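How to sort a mixed pile of clothes on the bed

Clothes that come off the line or out of the dryer together tend to stay together, first in the basket and then in a heap on the chair.

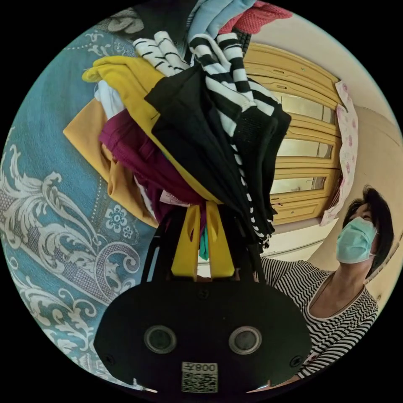 The bed is the best place to deal with them. It is the largest flat surface in most homes, it is at a reasonable height, and you can walk round at least two sides of it. Make the bed first and pull the cover tight. If the cover is patterned, small things such as socks and flannels are easy to lose on it, so lay a plain towel at the foot end and put the small things there.

What you need

A made bed
One plain towel
An empty basket or a strong bag
Hangers, if you hang your tops
A bag for anything that is leaving the house

Step 1. Put the whole pile down in one place

Set it down near the pillows and keep the rest of the bed clear. Do not shake the pile out over the cover. Take things from the top, one at a time, and decide where each one goes before you pick up the next.

Step 2. Make four groups

Knitwear goes in one group, tops and shirts in the second, trousers and skirts in the third and small things on the towel. Sort by type at this stage and leave colour alone. A yellow top and a black top go in the same drawer, so they go in the same group.

If several people's clothes are mixed up, sort by person first, then by type. It takes longer but you only carry each stack once.

Step 3. Check each piece as you handle it

Look at the collar, the cuffs and under the arms. Anything with a mark goes straight into the empty basket to be washed again. Look for loose buttons and dropped hems as well. Mending goes on the chair -- not back in the pile, or it will be in the wardrobe by evening.

Check the care label on anything you do not remember buying. Pale knits and dark cottons often end up in one load by mistake. If a white piece has picked up colour, wash it again on its own before it goes near an iron, as heat can set the dye.

Step 4. Fold the knits first

Lay the jumper face down and smooth it with the flat of your hand. Fold one side in to the middle, lay the sleeve down along it, and do the same on the other side. Then fold the bottom up to the neck. Do not hang heavy knitwear. The shoulders stretch and they do not go back.

Step 5. Fold or roll the tops

Thin tops can be rolled. Fold the top in half lengthways, tuck the sleeves in, and roll from the hem up towards the collar. Striped fabric helps here, as you can use the stripes to keep your edges straight. Thicker cotton is better folded flat.

Slippery fabrics will not hold a roll. Hang them, or fold them and put them at the bottom of the stack where the weight keeps them still.

Step 6. Stack and carry

Put the folded edge of every piece facing the same way. Keep a stack to the height of your hand, fingertips to wrist. Anything taller leans over on the way to the wardrobe and you will be folding it again.

Carry with one hand under the stack and one on top. Put each stack away before you start on another.

Step 7. Deal with what is left

There will be a few odd pieces at the end. Single socks stay in a small bag in the sock drawer until the next wash. Clothes that no longer fit go in the leaving bag, clean and folded.

Storing out-of-season clothes

Winter knits can come out of the drawers once the weather turns, and I do mine in May. The Hundum under-bed box is the one I use. A shoe box does for scarves and gloves. Everything must be clean and fully dry before it goes in, and do not press the lid down on an overfull box -- the creases will still be there in October.

Write the contents on a piece of card and tape it to the short end, the end you see when the box is pushed under the bed.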